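Small Kitchens, Big Soup: My Winter of Cooking From One Old Book

I have cooked soup 82 times since the first frost, and I am not even a little bit tired of it!

It started with a cookbook I found in a box outside the Starkel bookshop (the one on the corner, with the terrible parking). No cover, half the index gone, and somebody had written "more dill" in pencil on almost every page. The last page is numbered 1,267, so this is a brick of a book, and the soup chapter alone could hold a door open in a storm. I paid for it with the coins in my coat pocket and read it on the bus like a novel.

My plan was to make one or two of the easy ones. Then I made the barley and mushroom, and I stood at the stove eating it out of the pot with the big spoon, and that was the end of my plan.

A few things I've learned so far. Onions need much longer than I ever gave them. I used to cook them for five minutes and call it done, and now I let them go for most of a radio show, low heat, lid half on, until they slump. The whole kitchen smells wonderful – the hallway too, according to my neighbors. Dried beans are worth the overnight soak if you're going to eat them whole. For anything you plan to mash or blend, a can is fine and I'll argue with anyone over it.

Also, the pencil person was right. More dill.

The best one so far is the sour cabbage soup with smoked paprika. The book calls it Milošević soup, with no word on who or where that was, and it has you fry the tomato paste by itself until it turns brick red before anything wet goes in. I'd never done that! It makes the soup taste like it has been going since morning. The worst was a cold cucumber thing in February, which was my own fault for trying it in February.

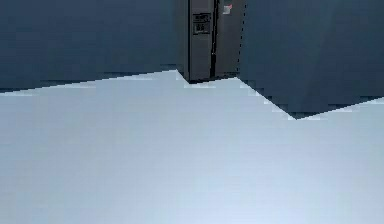 Bretau wrote to me after the last post to say that frying the paste is only half of it, and that a spoonful of the cabbage brine should go in at the very end, off the heat, so it stays sharp. I tried it the same night and I am completely converted. Please keep sending me these.

Next up is the fish chapter, although I still have two dumpling soups to get through, and one of them wants semolina, which my store never seems to have. If you know a good stand-in, tell me!

Comments

Given: Cream of wheat works for the semolina. Let the batter rest in the fridge first or the dumplings fall apart.

soupspoon82: The cucumber one is great in July. Give it another chance!

Recent posts
- What I Keep in the Freezer Door
- Rye Bread, Third Try
- In Praise of the Big Spoon

Contact | Copyright Small Kitchens, Big Soup | Back to top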